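Minutes – November meeting, residents' group, Urban Court
5 min read

Present: eleven households, plus Jinlong Bai (chair, also taking these minutes as the usual person was away).

Start: 7:05 pm, in the ground floor laundry room.

1. Last minutes

Accepted with one change. The October minutes said the managing agent, Skitach, had "resolved" the front door closer. The door still slams. The word now reads "looked at."

2. Heating contract

Skitach wants us to move the building from the present boiler service plan to one from Sonari. They sent a four-page summary, which was read out in part. The claim is that the building would save $3,000 over the first year. We asked last month where that figure comes from. The reply, received this week, says it comes from "comparable properties." We asked which properties. No answer yet.

Points made in discussion:

The old plan cost us $1,909 last year, all in. I don't see how a service plan that costs $1,909 can be swapped for one that saves $3,000, unless the saving is meant to be on gas. The summary doesn't mention gas. Apartment 4 thought it might be on repairs. We spent $439 on repairs last year, so that doesn't get us there either.

Apartment 9 said the current firm has been slow, and she waited six days without hot water in February. This was agreed to be a fair complaint. It was also pointed out that the Sonari plan promises a response "within a reasonable period," and the present one promises two working days. A promise that gets broken is still one we can wave at somebody.

Apartment 2 asked if Skitach gets paid for sending customers to Sonari. I said I had put that question in writing twice. The first time I got a brochure. The second time I was told the relationship was "non-exclusive."

Decision: no change for now. Chair to ask for the worked figures and a straight yes or no on commission. If neither comes by the next meeting, the offer is to be treated as declined.

3. Smart entry system

Forkik gave a demonstration in the lobby earlier in the month, attended by five of us. The system lets residents open the front door with a phone. The sales rep opened it three times. On the fourth go the app wanted an update.

Those in favor said keys get lost and the app would let people buzz in deliveries from work. Those against asked what happens in a power cut, and what happens to residents without a smartphone, of whom we have two. The rep's answer to both was a keypad, sold separately.

I asked how long the company would support the app. The rep said "for the life of the product." I asked how long that was and he said it depended on support. I am recording this as close to word for word as I could get it.

Decision: not pursued. Apartment 7 asked for it to be noted that she disagrees and thinks we say no to everything. Noted.

4. Trash and recycling

The collection company has again charged us for a mixed load. The invoice says food waste was found with the paper. We have asked for a photo, as the contract allows, and have been told that the photos are held for a short time only. How short was not stated.

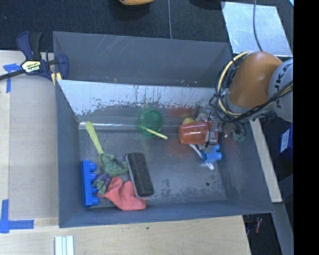 Apartment 5 suggested a second set of signs by the chute. The first set has been up since spring and the charges have carried on just as before, so I am not sure what more signs would do. Apartment 10 offered to print them anyway at no cost and was thanked.

There was a longer talk on whether the building next door is using our paper container. Two people are sure of it. Neither has seen it happen. Moving the container behind the gate was suggested, but the collection crew would then need the gate code, and the last code we gave out was known all down the street in a month.

Decision: new signs to go up. Chair to dispute the charge and ask for the date, time and photo of any future one. Gate idea held over.

5. Bike storage

Skitach's plan for the basement shows racks along the north wall. The north wall has the water meters on it. Chair to send the plan back – again – with the meters drawn in.

6. Any other business

Apartment 3 reports the stairwell light on the second landing is flickering. It was reported in September and marked as done.

Apartment 8 would like the meetings to be shorter. General agreement.

Meeting closed at 8:40 pm. Next meeting in the same place, date to be posted by the mailboxes. Please bring your own chair if you can.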